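Mesh or powerline for a long house?

Forum: Home Networking > Wi-Fi and range

saltmarsh_9
We're on the Birnent 70 package and it's fine next to the router, but the back bedroom gets 8 Mbps on a good evening. The router is in the front hall and can't move, as the line comes in there. Solid brick walls between. Would a mesh kit sort it or should I go for powerline adapters? I don't want to drill. 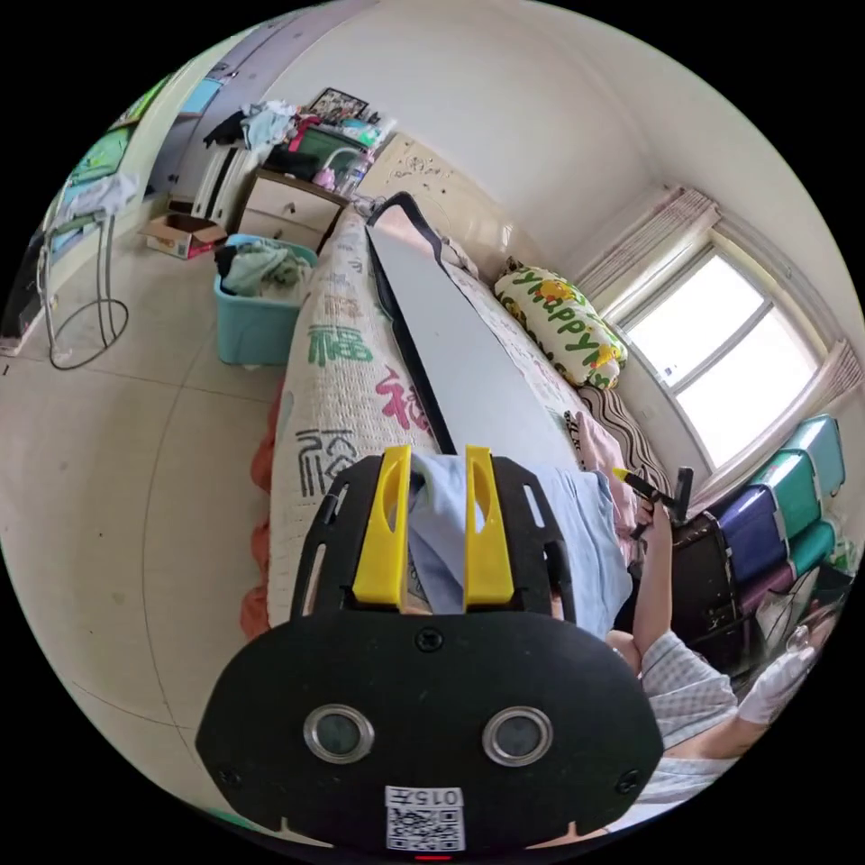
The provider's own fix is a booster at 40 pounds, which I've read mixed things about. A single plug-in unit halfway down the landing was my first thought, then I saw people saying boosters halve the speed. The back room is where the signal has to reach, right down to the bed with the light blue cloth over the bedding, and there's one double socket behind it. I need it steady enough for video calls.

tealeaf
Powerline. I've had a pair of Zelley adapters running since September and never touched them. Brick makes no odds to them. Plug straight into the wall though, no extension leads.

Gantry42
Disagree. Powerline depends entirely on your wiring. In my last place it gave me less than the Wi-Fi did, and it dropped every time the washing machine started. Mesh with two units would be my choice.

tealeaf
Mesh has to get through the same brick. If the second unit gets a poor signal it just passes on a poor signal.

Gantry42
Which is why you put it halfway and not in the bad room. People put it in the dead spot and then complain.

oldcopper
Before spending anything, do these in order:

1. Log in to the router and split the 2.4 and 5 GHz bands. Connect to 2.4 in the back room and test again.

2. Change the 2.4 channel to 1, 6 or 11, whichever is least busy.
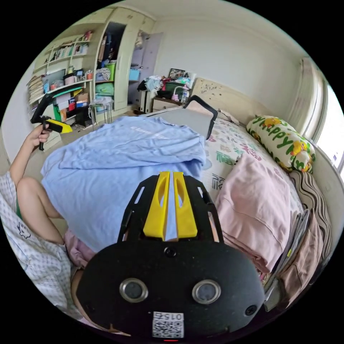
3. Run a cable along the skirting for one evening, just to test. If you get full speed at the far end you know the line is good and it's only the Wi-Fi letting you down.

4. Then buy something, from a shop with a decent returns policy.

saltmarsh_9
Thanks. Split the bands and 2.4 is steadier but still only 10. Cable gave the full 70, so the line is fine. I've ordered the Badawi two-pack mesh — it can go back if it's no good.

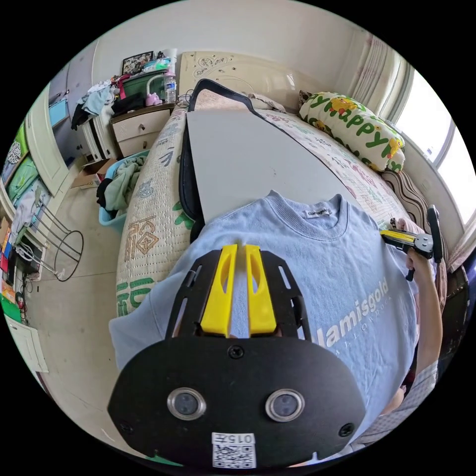

Back bedroom, light blue sweatshirt day

tealeaf
Still think you'll end up with powerline.

saltmarsh_9
Update, 27th April. Mesh is in, second unit on the landing. Getting 40 in the back room and calls are holding. It did drop twice on the first night until I updated the firmware.

Gantry42
40 is good through brick. Leave it there.

druid_of_dsl
Does the Badawi app need an account? I went for the Druneck one and it won't let you change the channel without signing up.

saltmarsh_9
It asks for an email at setup. I haven't found a way round that.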